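두만 복싱클럽 11월 정기 운영회의 회의록

시간: 오후 7시 정각 개회
장소: 클럽 2층 사무실
참석: 관장, 수석코치, 총무, 선수 대표, 학부모 대표, 매니지먼트사 보칸스(Vokance) 담당자
화상 참석: 테오도르 슐츠(Teodor Szulc) 객원코치
서기: 총무

1. 전차 회의록 확인
전차 회의록을 낭독 없이 확인함. 3번 안건의 '계체량 시간' 표기를 '계체 시간'으로 고치기로 하고 원안대로 승인함.

2. 매니지먼트 계약 변경 건
보칸스 담당자가 소속 프로 선수의 매니지먼트 계약 변경안을 설명함. 변경 내용은 대전료 정산 시기, 스폰서 로고 부착 위치, 언론 인터뷰 사전 협의의 세 가지임.
대전료는 현재 경기 후 다음 달 말일에 정산하고 있으나, 변경안에서는 경기 종료 후 45일 이내로 되어 있음. 선수 대표는 지금보다 늦어지는 경우가 생긴다며 반대함. 담당자는 해외 경기의 경우 현지 프로모터 송금이 늦어 기한을 맞추기 어렵다고 답함.
관장은 국내 경기는 현행대로 두고 해외 경기에만 45일을 적용하자고 제안함. 선수 대표가 동의하였고, 담당자는 본사에 전달한 뒤 서면으로 회신하기로 함.
인터뷰 사전 협의 조항은 선수 개인의 가족 관계와 사생활에 관한 질문에만 적용하는 것으로 문구를 좁히기로 함. 로고 위치는 이견 없음.

3. 후다우(Hudau) 대회 출전 건
수석코치가 후다우 대회 참가 요강을 배포함. 우리 클럽에서는 선수 5명이 출전 신청서를 냄. 체급별 명단은 별첨 1과 같음.
슐츠 코치는 웰터급 선수의 감량 일정이 촉박하다고 보고, 한 체급 올려 출전하는 방안을 제시함. 선수 본인은 기존 체급을 희망하고 있음. 다음 체중 측정 결과를 보고 수석코치가 결정하기로 함.
세컨드는 수석코치와 슐츠 코치가 맡음. 슐츠 코치의 세컨드 등록 서류가 아직 접수되지 않아 총무가 대회 사무국에 확인하기로 함. 건강진단서는 출전 선수 전원이 신청 마감 전까지 총무에게 제출함.
이동은 클럽 승합차로 하고, 유류비는 클럽에서 부담함. 학부모 대표가 미성년 선수의 숙소를 성인 선수와 다른 방으로 배정해 달라고 요청하여 그대로 반영함.

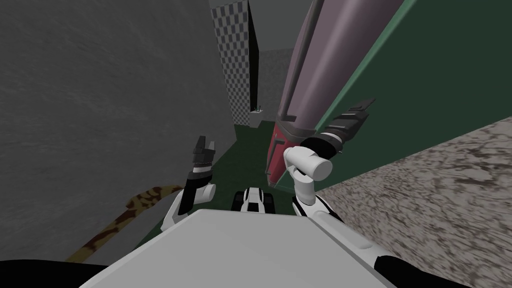
4. 공개 스파링 행사 건
둘티드스카(Dultidska) 체육관에서 합동 공개 스파링을 제안해 옴. 장소는 상대 체육관이며 관람석은 200석임.
입장료를 받을지에 대해 의견이 나뉨. 총무는 1인당 3000원을 받아 링 보수비에 보태자고 하였고, 선수 대표는 가족과 회원은 무료로 하자고 함. 일반 관람객만 3000원으로 하고 회원과 직계가족은 무료로 하는 안을 표결에 부쳐 찬성 다수로 가결함.
수익은 두 체육관이 절반씩 나눔. 헤드기어 착용은 의무로 하고, 라운드 수는 양쪽 수석코치가 협의하여 정함. 현장 의료 인력은 둘티드스카 측에서 섭외하기로 하였으며, 섭외가 확정되기 전에는 행사 공지를 올리지 않기로 함.

5. 시설 및 장비
가. 링 로프 두 번째 줄이 늘어나 교체가 필요함. 견적을 두 곳에서 받기로 함.
나. 샌드백 고정 체인은 지난달에 교체를 마침.
다. 여자 탈의실 온수 문제는 건물주에게 다시 요청함. 답이 없을 경우 다음 회의에서 자체 수리 여부를 논의함.
라. 공용 글러브 소독은 주 1회에서 주 2회로 늘림. 담당은 당번 코치로 함.

6. 회원 징계 건
훈련 중 상대 선수에게 욕설을 한 회원 1명에 대해 논의함. 당사자가 서면으로 사과하였고 상대 선수도 이를 받아들임. 수석코치는 스파링 참가를 한 달간 제한하자고 하였으며 이의 없이 결정됨. 재발 시에는 회원 자격을 다시 심의함.

7. 기타
학부모 대표가 저녁반 종료 시각이 자주 늦어진다고 지적함. 저녁반은 오후 9시에 반드시 마치고, 개인 보충 훈련은 따로 신청을 받기로 함.
슐츠 코치는 다음 방문 때 수비 기술 특별반을 열 수 있다고 밝힘. 참가비와 인원은 정하지 않음.

확인 및 조치 사항
보칸스 담당자: 계약 변경안 수정본 서면 회신
총무: 세컨드 등록 서류 확인, 건강진단서 취합, 로프 견적
수석코치: 웰터급 출전 체급 결정, 둘티드스카 측과 라운드 수 협의
관장: 건물주에게 온수 수리 재요청

오후 8시 45분 폐회함. 다음 회의 일정은 대회가 끝난 뒤 단체 대화방에 공지함.

별첨 1. 후다우 대회 출전 신청자 명단(회원 전용 게시판)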